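The Staltberg line climbs 100 kilometres through pine country to Vevmont, and I can't think of a better way to spend a winter's day. You leave in the dark with a thermos and nine stops ahead of you — every one of them a treat!
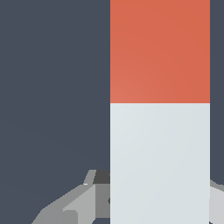
Regulars on the platform at Rocha will tell you the early train is best in December, when the lake is frozen right across. Sit on the left for that.

After Zavik the grade gets steep and the whole carriage goes quiet. 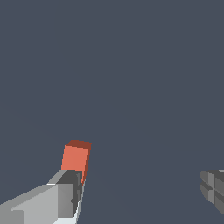 Then comes the long tunnel, and a bakery at the far end that opens at 6.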